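Hestus opens second recording site for household robot training

Windthorpe, 25/02/2025

Hestus, which builds control software for two-legged robots, has opened a second site for recording training examples. The site in Windthorpe runs alongside the original one in Bastthorpe and uses the same recording procedure.

The company's learning system is trained on examples of ordinary jobs done from start to finish. An operator guides the robot through a job, and the system stores the view from the head along with the position of every joint. Each recording is then checked by a second person, who labels it and decides whether it goes into the training set.

"We have plenty of recordings of tables," said Hermine Wallner, head of data at Hestus. "We were short on shelves, and above all on shelves at different heights. A robot that has only learned to work at one height does badly when you move the furniture."

Work in Windthorpe has started with shelving. Operators record reaches to upper and lower shelves, with the robot standing on carpet, and repeat each job from several starting positions. Failed attempts are kept and labeled as failures.

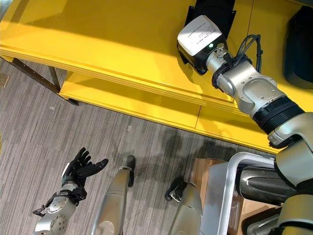
Staffing and schedule

The Windthorpe site has 14 operators working in 2 shifts. New operators train for seven days before any of their recordings are accepted. Dario Melis, who set up the Bastthorpe site, is managing both locations until the end of March.

The first goal is 100 accepted recordings for each job on the list. Jobs that reach the goal are closed and replaced with new ones chosen by the training group.

"The operators tell us where the instructions are unclear, and we rewrite them," Melis said. "Most changes to the job list so far have come from the floor."

Availability

Hestus will share a portion of the shelf recordings with its research partner, Dvořáček, starting in March. Other groups may apply for access once that first transfer is complete.

Press contact: Settimio Russo, Hestus, Windthorpe office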